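Sultum Household Robot Project
Fault report: arm contact during simulated chores
Section 4. What went wrong

The fault came up in April, in the second block of simulated runs. Our group was using the Hollholm house model, with its bathroom and kitchen, and a controller we had inherited from last year's group and partly rewritten. We had planned 928 runs. We stopped at 500, when the log checker was finally switched on and reported that the arm had touched fixed objects in runs we had already marked as passed.

The bathroom task was where we saw it first. The robot has to come up to the toilet with the gripper open, stop short, and wait for the next command. The stop distance is worked out from the wrist camera.

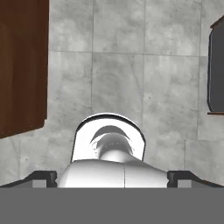
In the failed runs the stop command was sent at the correct moment but the arm carried on for 6 more control steps. At low speed this made little difference, and our pass test only looked at the final position, so a light knock on the way in was not recorded as a failure. This was our mistake. The test should have read the contact forces as well.

We first blamed the distance estimate. Two weeks went into retuning it, with no change in the number of contacts. Brijesh Vashisht then replayed one run with the camera turned off and the distance fed in directly, and the overrun was still there. That left the command queue.

4.1 Cause

The queue held old motion commands and worked through them before it read the stop. Last year's group had added it to smooth out jerky movement, and it did that well. It was never given a rule for urgent messages. Our rewrite made it longer, from 5 entries to the present size, which made the fault worse.

4.2 Kitchen runs

We repeated the check in the kitchen, where the arm works over the island and has stools close to its lower links. A late stop matters more there, as the elbow can swing out while the gripper is being held still. The distance check only covers the gripper, so it gave no warning of contact further down the arm.
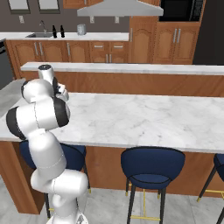
Bellis, reading the draft, asked why the stop went through the queue at all, and said that on the Etcombe rig it has a separate line and cuts the motors whatever the software is doing. We had no good answer. The simulator has no such line and we had not thought to model one.

4.3 Changes made

The stop message now clears the queue. Every link is checked for contact, and any contact above the set force ends the run and marks it failed. All the earlier runs have been withdrawn from the results in Section 3 and will be repeated with the new test. Until that is done the controller should not be loaded on the real arm.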